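Members Fixtures Grading Minutes Contact

Club > Meetings > 2020 > General Meeting

Filed under: Minutes and Notices

RINDEL KENDO CLUB
Minutes of the General Meeting held on May 17, 2020, by conference call

Chair: Kiyoshi Kubo
Minutes taken by the Club Secretary, Vigfúsdóttir

1. Opening and apologies

The Chair opened the meeting at 14:00 and confirmed that notice had been given in accordance with the constitution. Apologies were received from the Equipment Officer, whose written report was taken under item 5. The Chair asked members to mute their telephones when not speaking and to give their names before doing so.

2. Minutes of the previous meeting

The minutes of the April meeting were taken as read. One correction was requested under item 6, where the hall at Hanach had been recorded as available until 21:00. The correct closing time is 20:30. With that amendment the minutes were approved.

3. Matters arising

3.1 Hall hire. The Secretary reported that the Hanach hall remained closed and that no charge had been made for April. The hire agreement stays in force and the club's usual evenings will be held open for it. The hall management has not given a date for reopening.

3.2 Lost property. Two pairs of kote and a shinai bag remain in the store cupboard at Hanach. Owners are asked to write to the Secretary. Anything not claimed by the end of the year will be added to the beginners' loan stock.

3.3 Notice board. Carried forward.

4. Finance

The accounts to the end of April had been sent to members beforehand. The balance stood at 2,111 pounds, against 2,000 pounds at the same point last year. The Chair noted that the improvement came mainly from unspent hall hire and should not be treated as money available for new purposes.

A member asked whether subscriptions would be reduced while practice was suspended. The Chair replied that the annual subscription of 54 pounds covered insurance and affiliation as well as hall hire, and that the first two continued to fall due. After discussion it was proposed that the subscription be kept at its present level and that members in difficulty be allowed to defer payment on written request to the Secretary.

Proposal carried, with one abstention.

5. Equipment

The Equipment Officer's report was read out by the Secretary. The loan armour was taken home for airing before the hall closed. Three sets need new men himo, and one dō has a crack near the lower edge and should be withdrawn from use. The Officer recommended that it should not be repaired, as the cost would be close to that of a second-hand replacement.

Members holding club shinai at home were reminded to inspect them for splinters before any solo practice, and to check that the nakayui is firmly tied. Splintered staves must be replaced or sanded and oiled – tape is not an acceptable repair.

The purchase of himo was approved. A decision on replacing the dō was deferred to the next meeting.

6. Records and correspondence

The Secretary stated that the membership register, the grading records and the past minutes are at present held in separate places, partly on paper and partly on the club computer. It was agreed that a single register should be drawn up, showing for each member the date of joining, current grade and date of last grading. Paper records earlier than the present constitution will be kept but not copied.

Members expressed concern about the length of time for which personal details were being held. It was agreed that addresses and telephone numbers of former members would be removed one year after membership lapses, and that grading results would be kept permanently. 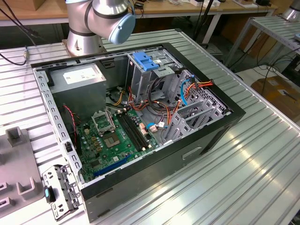
Who may ask to see an entry in the register?
Any member may ask to see his or her own entry by writing to the Secretary, who will supply a copy within 14 days. Parents or guardians may make the request for junior members.

The Secretary was asked to circulate the wording of the new arrangement with these minutes. Correspondence had also been received from a neighbouring club proposing a joint practice in the autumn. The Secretary was instructed to reply with thanks and to say that the club would wish to take part if circumstances allowed.

7. Practice during the closure

The Chair proposed a weekly programme of solo work, to be sent to members by e-mail. It would consist of footwork, suburi and the study of one kata at a time, beginning with the first. Members without sufficient ceiling height indoors should practise footwork only, or use a shortened stick. Juniors are to practise with an adult present.

There was some discussion of whether kata could usefully be studied alone. Several senior members considered that distance and timing could not be learned without a partner. The Chair accepted this but felt that the order of movements and the correct posture could be kept up, and that beginners in particular would otherwise lose what they had learned since the winter. The programme was agreed, to be reviewed after one month.

8. Gradings

The spring grading has been cancelled and fees already paid will be carried over. Members who wish to have the fee returned should inform the Secretary.

9. Any other business

A member enquired about the club's summer barbecue. The Chair said that no booking had been made and that none would be made for the present.

Thanks were recorded to the Equipment Officer for moving the loan armour at short notice.

10. Next meeting

The date will be notified by e-mail. Items for the agenda should reach the Secretary at least seven days beforehand.

The meeting closed at 15:20.

Actions
Secretary – amend April minutes; circulate register wording; reply to joint practice invitation
Equipment Officer – order himo; withdraw cracked dō; obtain prices
Chair – first solo programme to members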